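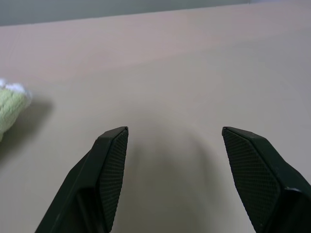

# Chapter 9: Bread, Time, and the Patience of Yeast

When Milagros Esteban was a girl in the hill town of Arrieta, the bread oven was lit on Monday and stayed warm well into the next day. Her grandmother didn't own a clock that worked. She judged the heat by throwing a pinch of flour onto the oven floor and watching the color it turned, and she judged the dough by pushing two fingers into it and waiting to see how quickly the dent filled in. If it sprang right back, the dough went under its cloth again. If it came back slowly and left a shallow dimple, it was time to bake. If it didn't come back at all, everybody had flatbread for supper, and there were very few complaints (there was usually cheese).

I begin with that kitchen because most of what you're going to learn in this chapter was already known there, long before anyone in it had heard the word "fermentation." You've spent the last few chapters with flour and water, and I hope by now you've made at least one dough with your own hands, even a bad one. You know that wetting flour and working it gives you gluten, that stretchy web of protein, and you know that salt tightens it. What you don't have yet is any reason for the whole business to rise. For that we need yeast, and yeast is alive, so it keeps its own hours.

## What yeast wants

Yeast is a fungus, a relative of the mushrooms in your refrigerator, though each one is a single cell and far too small to see. It likes what you and I like: a comfortable temperature, something to drink, and something sweet to eat. Flour doesn't taste sweet, but it's full of starch, and as soon as it gets wet, the enzymes in the grain begin snipping that starch into simple sugars. The yeast eats the sugars and gives off **carbon dioxide** and **alcohol**. The gas gets caught in the gluten web and pushes it outward. The alcohol mostly cooks off in the oven, and it's a good part of the reason rising dough smells faintly like a cellar.

There's a second group of guests at this table, and I'd be sorry to leave them out. Bacteria live in flour too, and given enough hours they make acids - the mild ones you taste in yogurt and the sharp ones you taste in vinegar. In a dough that rises in an hour, you'll hardly notice them. In a dough that sits overnight, they do a great deal for the flavor, and in a sourdough they're half the story. We'll come back to them in Chapter 10, when you start your own culture.

## Warm kitchens and cold ones

A student of mine from Grirkunthorpe, where the winters are long and the kitchens are drafty, once wrote to me in February, quite upset, to say that her yeast had died. She had followed the recipe to the letter and after the full rising time the dough had barely moved. I told her to leave it alone and go to bed. By breakfast it was pushing up the cloth, and she said it was the best loaf she'd made all year!

Recipes give rising times because readers want them, and I give them in this book for the same reason. Please treat them as a friendly guess. A dough in a hot kitchen may be ready in half the time printed, and a dough on a stone windowsill may take twice as long or more. Watch the dough, then, and let the clock keep you company.

## The loaf for this chapter

We'll work with one plain loaf all the way through, so that you can change one thing at a time and taste the difference. For the large batch, the kind you'd make for a family or a class, you'll need 2000 grams of flour. For a single small practice roll or two, 200 grams will do nicely, and I'd start there if you're nervous. Keep a notebook beside the bowl and write down the time you mixed, how the room felt, and what the dough looked like when you shaped it.

Before you weigh anything, though, read the next section on the different kinds of yeast sold in stores. They aren't measured the same way, and one of them needs a short soak in lukewarm water before it goes anywhere near your flour.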